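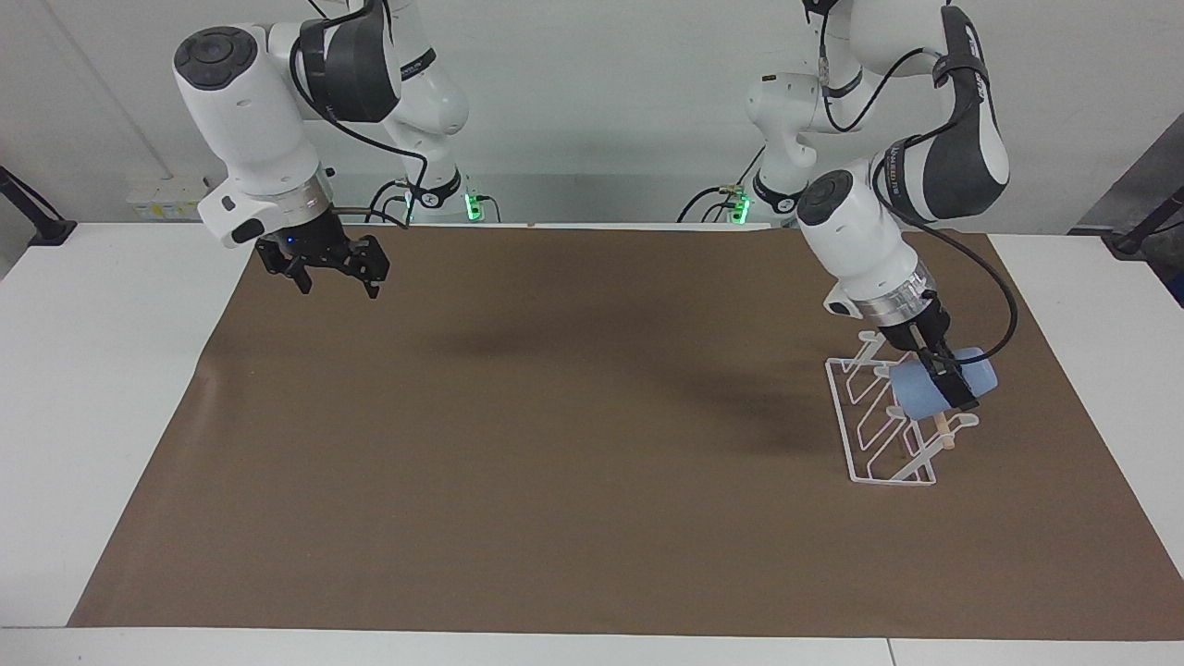 Frequently asked questions about my brown paper patterns

Do you draft these yourself?
Yep, every one! I started with aprons, moved on to tote bags, and the Terkumora jacket came along last March after way too many evenings of unpicking.

What size does the Terkumora come in?
US 4 up to 18. If you're between sizes, go down. It runs roomy (I like a sweater under mine).

Do I really have to trace the pattern?
You don't have to, but I would. I cut straight into my first one and then wanted a smaller size. Ugh. Plain kraft paper is great for tracing and a big roll lasts me ages.

How much fabric do I need for the tote?
One yard, plus a bit for the pocket. My friend Elif Naz Kılıçarslan squeezed hers out of an old curtain and it looks better than mine.

Can I sell what I make?
Sure, up to 300 pieces a year. Past that, drop me a line and we'll work something out.

My sleeve won't fit the armhole, help!
Check that you cut it on the right line first. The lines for 8 and 10 sit really close together near the notch, and I've mixed them up myself.

When do you answer email?
Mostly after 9 at night, once the kids are asleep. If it's been a week, nudge me.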